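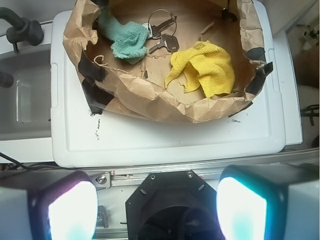

Search this blog Go

The drop spot, again

December 19, 2018

I've been told, by more than one magazine and by my sister-in-law, that what my back hall lacks is a landing tray. Florico sells one in felt for 40 dollars. Kasten does one with a cork bottom and a little slot for your phone. I had the Kasten one. I bought it in March, used it for 18 days, and then it filled up with receipts and went in the closet, where it is now holding more receipts.

So I'm suspicious of trays. I'm also suspicious of people who say you should make one out of what you've got, but that's the side I've landed on. A brown paper bag, opened up and squashed down until it has a rim, does the job. Black tape where the edges want to give up. It sits on a white plastic lid. Keys go in it, cleaning cloths go in it, and when the paper gets too ratty I'll recycle it and feel nothing.

Imani Khaemba, whose blog got me started on all this, claims the secret is one category per container. Keys with keys, cloths with cloths. I don't buy it. I grab the keys and a cloth at the same time, on the way to the car, because the windshield fogs up on the Vovimcombe road every morning from now until spring. The green terry one is for the door handles and the yellow microfiber is for glass. (The Bramus packet said the microfiber would never streak. It streaks.)

Does it look good? No. The paper is torn and wrinkled, and the lid has black smudges that I've gone at with dish soap and then baking soda — the baking soda was Imani's tip too, and I'd like those ten minutes back. I may flip the lid over. I may not.

What I won't do is buy a basket for it. If the bag makes it to March I'll report back, and if the keys end up in my coat pocket again I suppose I'll have to report that too.

1,830 views
18 comments
Share this post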